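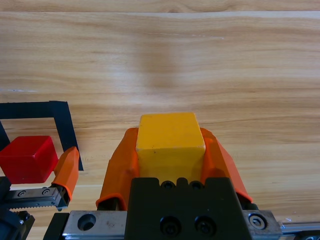

Kanchan Srivastava wants it on record that the first progress report "read like a ransom note", and has asked that the second one include some actual progress. I've done what I can. She also asked whether the funds are being spent on the oral history or on biscuits. The answer is both, in the proportions shown in the budget we sent under separate cover.

Second progress report: The Kolla Ferry Oral History
Prepared for the Mulcahy Fund by Flora Buchanan

Where we're up to

The grant was to record people who worked on, travelled on, or were inconvenienced by the Kolla ferry before the bridge opened. We promised recordings, transcripts, a small booklet and a listening night at the Jerkadow hall. Of these we have plenty of recordings, a fair number of transcripts, most of a booklet and a booking for the hall that the hall says it has never heard of. I have the email. We'll get there.

The interviews have gone better than the application said they would, mainly because I wrote the application during a gloomy winter. People want to talk about the ferry. They wanted to talk about it in the chemist, and at a funeral, where I hadn't brought the recorder. The trouble is getting them to talk about the years we said we'd cover. Nearly every conversation starts with the bridge, which everyone dislikes and uses twice a day.

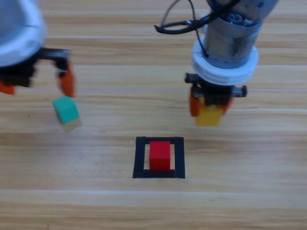
The most useful session so far was with three former deckhands, recorded together against the advice of every oral history handbook. They disagreed about who ran her aground at the jetty, and by the end each of them had confessed to it. Dinesh Tomar transcribed the lot and marked the overlapping bits "general dispute". I've left that wording in. It's a fair description and the alternative was another fortnight of his evenings.

Transcripts

Transcription is behind. We budgeted on the basis that one hour of talk takes four hours to type up, a figure I got from a handout. The handout had not met anyone from Kolla. Between the wind, the kettle and the habit of referring to all men over sixty as "old mate", an hour is taking closer to a full day. Our catalogue now stands at 1,611 lines of indexed clips, each with a name, a rough year and a subject heading. The heading "fog" has had to be split into fog (weather) and Fog (dog).

Vanderleia Leite has taken over the checking. She sends each transcript back to the person who gave it, with a stamped envelope and a polite note asking for corrections of fact. What comes back are corrections of character. One woman struck out everything kind she'd said about her brother-in-law. We've honoured that, as the consent form says we must, and I mention it so you'll understand why Part Three of the booklet is shorter than the outline.
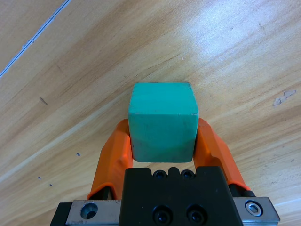

The booklet

Text is drafted for all chapters except the timetable one. Ferry timetables survive for most years but bear little relation to when the ferry went, and there's a difference of opinion on whether to print what was advertised or what people remember. Sunita Grewal favours putting them side by side. That pushes us over 700 words past the page limit, and I've started cutting my own introduction to make room. I was fond of that introduction.

The printer has quoted for 200 copies, stapled. We had hoped for a proper spine. The quote for a spine was read out at our August meeting and followed by a silence, so stapled it is, unless the Fund has views and a chequebook.

We also have a cover, a colour photo from the Flakero family's album of the ferry coming in at low tide with a ute, a horse float and a bride on board. The bride has been found and has given permission. The horse's people have yet to reply.

Money

We're under on travel, since everyone turned out to live within a short drive and to insist on coming to us. We're over on postage, for which see stamped envelopes. I'd like to move what's left of the travel line across to transcription, so that Dinesh can be paid for some of the hours he's been pretending not to work. Please let me know if that needs a form. If it does, please let me know which one, because I filled out the wrong one last time and received a very nice letter about wetlands.
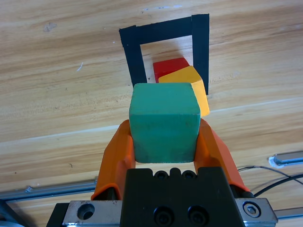
What's left to do

2 interviews are outstanding, both with people who moved interstate when the ferry stopped. One will be done by phone. The other doesn't trust phones and has offered to write it all down, which I've accepted, though it stretches the word "oral".

After that it's the last of the checking, the timetable chapter, the proofs and the hall. We're planning to play half an hour of clips on the listening night, then open the floor, then try to close it again by 9 pm so they can lock up. Copies of the full recordings go to the library at Jerkadow, which has cleared a shelf and asked for labels that stick this time.

The final report will follow once the booklet is back from the printer. Kanchan has already asked to see a draft.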